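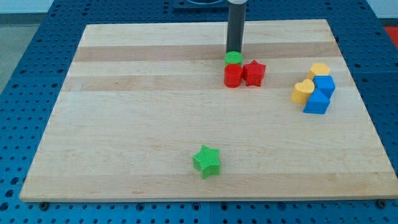 拼接枫木板买回来当孩子的积木台面,值不值?

看你图什么。图结实、图平整,值;图它“天然环保、越用越润”那套说法,我劝你把钱留着。

我买的是Statberg的长方形拼板,浅色,没上漆,横向一条一条胶拼起来的,颜色深浅相间。店铺页面管这叫“自然色差”,在我看来就是配料时没怎么挑。好看不好看见仁见智,我家里人觉得挺舒服,我觉得像没对齐的地板。价格400元,不含运费,隔壁Fustham一块差不多大的只要一半多一点,所以下单之前我犹豫了挺久。

先说平整度。宣传页写“绝对平整”,我一向不信带“绝对”两个字的东西。拿钢尺侧着靠了几个方向,中间有一处能透一点光,塞不进名片。摆积木完全够用,矮圆柱立得住,高一些的也立得住,两块圆的挨在一起不会自己往一边跑。真要挑刺,拼缝处指甲能刮到一点点台阶,右手边那条最明显。客服说用几个月会“自己磨合”,木头怎么磨合,没讲。

再说积木。我配的是Wanine的塑料小块,红绿黄蓝四色,单买的,不在板子的套装里。颜色很直白,放在浅木头上一眼就能找到,这点比原来那块深色桌面强太多,收拾的时候少趴地上找。小孩按颜色分堆也方便。塑料在生木头上的摩擦刚刚好,推得动,又不会一碰就滑出去。有些红色圆柱侧面带竖纹,抓起来不打滑,缺点是容易积灰,得拿旧牙刷刷。绿色的偏矮,和红的摆得太近,从某些角度看过去会被挡住一截,玩的时候要换个位置。

噪音是我没料到的一项。木板直接压在金属桌面上,积木一倒,声音又脆又空,楼下听不听得见我不敢保证,反正我自己在隔壁房间听得清清楚楚。后来在板子底下垫了一层薄毛毡,好了不少。这层毛毡不随货附送,详情页也没提,23元另买。

固定方式也要说两句。Shih出的那种蓝色孔板桌我用了有一阵子,满桌面都是小圆孔,理论上什么都能往上拧。问题是板子送来的时候没有配套孔位,螺栓的位置要自己量、自己配。嫌麻烦的人可以只垫防滑垫,小孩手重的话板子会慢慢挪,一个下午能挪出两指宽。拧螺栓牢靠得多,代价是板子以后不好翻面,底下掉了东西也懒得拆。

耐用性我只能讲到目前为止。用了27天,边角没有开裂,胶缝没有张嘴,积木磕出来几个小坑,斜着光才看得到。用湿布擦过几次,擦完表面会发毛,摸着涩,拿细砂纸带两下就回去了。店铺说“免打理”,不成立。水彩笔的印子渗进去一点,至今没弄掉,建议画画的时候另找地方。我没上木蜡油,怕孩子啃,也怕上完颜色变深,积木反倒不显眼。

评论区清一色五星,页面上挂着1786条评价,我翻了前面好几页,大半是“收到了,很好,还没用”。这种评价对我没有任何参考价值,剩下有内容的,一半在夸快递。唯一一条认真讲拼缝的被压在很后面,和我遇到的情况一样。

要不要买:已经有一张硬桌子、只是嫌颜色深或者孔多不好摆的,可以考虑,最好等降价。桌面本来就平整的,省省吧,拿块旧砧板反过来试一个礼拜,看看孩子到底在不在乎。Statberg还有一款加厚的,贵出一大截,客服极力推荐,我问厚了有什么好处,回复是“更有质感”。我没换。

评分:板子三星半,积木四星,详情页一星。

补充一句,有人问有没有味道。刚拆开那天有一股木头和胶混在一起的味,窗边放了两天就淡了,现在凑近了才闻得到。介意的话五月以后再买,开窗方便。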